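Início | Cidade | Gente | Arquivo | Contactos

Edin Gashi e o negócio das camisolas dos outros

15 de junho de 2019

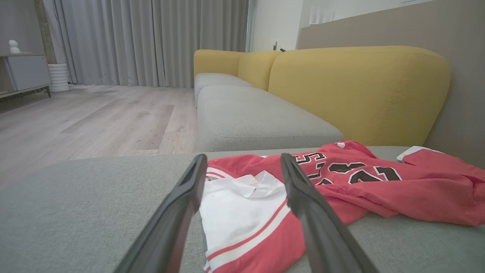

Como é que se começa a vender roupa desportiva usada? "Comprei o recheio de um armazém que ia fechar e passei o verão a tentar livrar-me dele", responde Edin Gashi.

O armazém ficava em Brivavach e pertencia à Cledomov, distribuidora de artigos desportivos que, nas palavras de Gashi, "distribuía tudo menos dinheiro aos fornecedores". Ele trabalhava então numa seguradora e tinha ido à liquidação à procura de uma mesa de pingue-pongue. Voltou com dezassete caixas de camisolas e sem a mesa. A mulher deu-lhe até setembro.

A loja chama-se Grirka e ocupa um rés do chão comprido e mal iluminado, entre uma retrosaria e um consultório de dentista. Durante a conversa ouve-se a broca. Gashi garante que é bom para o comércio, porque quem está à espera da consulta entra para se distrair e acaba por levar um fato de treino.

No ano passado entraram na loja 3650 peças e saíram 3241. Sobre a diferença, prefere não se alongar. "São quase tudo calções. As pessoas vestem a camisola de um desconhecido com muito gosto, mas com os calções ficam filosóficas."

O futebol vende-se sozinho e aborrece-o. Gosta mais do basquetebol e do andebol, de clubes de bairro que desapareceram e deixaram equipamentos com o nome de um talho nas costas. Os clientes para isto são poucos e telefonam muito. Um deles, Tihomir Tomić, procura há anos a camisola alternativa do Kos, equipa que disputou uma única época e, segundo o próprio Tomić, perdeu quase tudo com grande dignidade. "Já lhe arranjei duas", conta Gashi. "Devolveu-mas. A gola estava errada."

E as falsificações? Aparecem, e ele não faz disso um drama. Olha primeiro para as costuras do avesso, depois para os números, que nas cópias baratas costumam estalar nas dobras. Uma vez comprou uma falsificação tão bem feita que ficou com ela. Está em casa, numa gaveta, e às vezes usa-a para ir ao pão.

Pergunto-lhe pela lavagem, assunto que a maioria dos colegas evita. Gashi entusiasma-se. Água fria, do avesso, pouco detergente e nada de amaciador, que lhe merece uma palavra impossível de reproduzir aqui. O ferro só passa ao lado dos números. Quanto ao cheiro a balneário, recomenda vinagre branco e paciência, e admite que há guarda-redes contra os quais nem o vinagre pode.

A peça mais cara que vendeu rendeu-lhe 2000 euros e uma insónia: na manhã seguinte o comprador ligou a perguntar se também havia as meias. Não havia. Gashi ainda as procura.

Não tenciona abrir segunda loja, nem vender pela internet, onde teria de tirar medidas a tudo e responder a pessoas que escrevem só "preço?". Talvez mude a iluminação. O dentista, entretanto, já lhe perguntou se compra raquetes.

Contacto: redação, rés do chão | © 2019 Todos os direitos reservados | Voltar ao topo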